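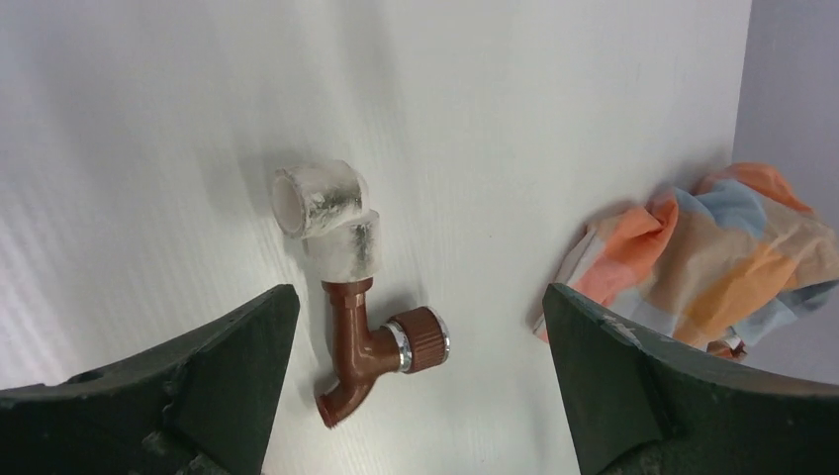 Sorters and tidiers wanted for our parts benches in Dristthorpe

Hi there! I run the sorting room at Drarkidside, and I'm looking for 4 people who like putting small things where they belong. If you're the one in your house who can't walk past a tangled drawer, please keep reading.

We take in odds and ends from house clear-outs and old workshops: plumbing fittings, valves, cables, cloths, little lids and containers, all sorts. They come to us in a jumble (and I mean a jumble!) and we get them cleaned up, matched and put into trays so people can use them again. We did a big push in January and got through 3000 pieces, and the shelves filled right back up.

What you'd be doing

Mostly bench work, sitting or standing, your choice. You take a mixed box, set a divided tray on the table, and start finding homes for things. Cables get coiled and bundled, one to a compartment if they'll fit. I'm a bit fussy about coils, I admit, but I'll show you how I like them and you'll have it in ten minutes.

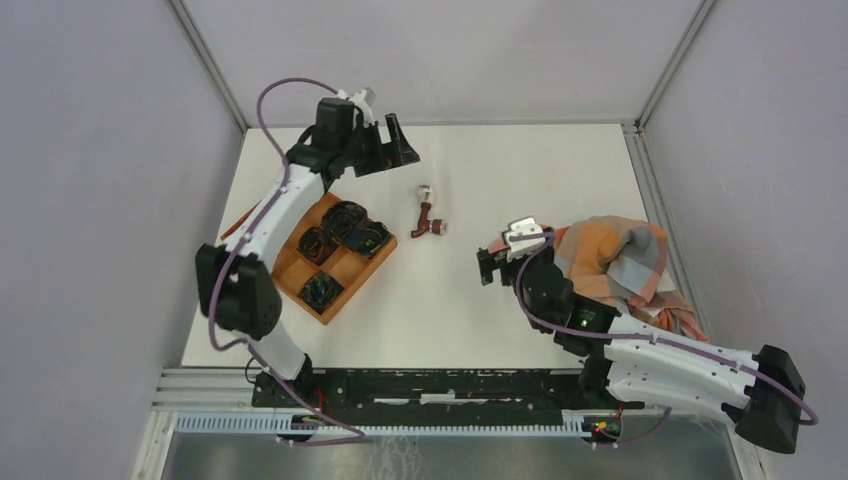 After cables you'd move on to fittings. White plastic elbows, brown plastic valves, the joints that are still stuck together with who knows what on them. Some are pretty grubby, so wear a shirt you don't love. We leave joined pieces joined unless they come apart by hand. Small round things and anything with a lid go last, and cloths get shaken out and folded at the end of the shift.

You don't need any experience. You do need decent eyesight (glasses are fine, I wear them), patience, and hands that don't mind fiddly stuff. Knowing a trap from a tee is a plus, but there's a chart on the wall.

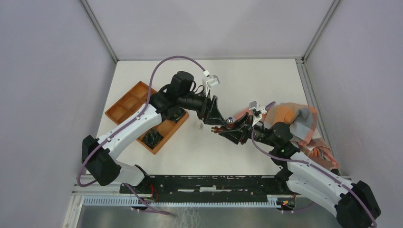
Hours and pay

It's 36 hours in total, spread over the month, and we pay $700 for the lot. Mornings or afternoons, whichever suits you, as long as you tell me ahead of time. Coffee is free and the radio is up for debate. We start in March 2023.

Where we are

The Donati building, second floor, door on the left past the Forach paint store. There's an elevator, but it's slow! Parking is in back.

How to apply

Send me a few lines about yourself and the messiest thing you ever sorted out. No resume needed. Put "sorting bench" in the subject line so I don't lose you in my inbox, and tell me if you'd like to come by and see the room first.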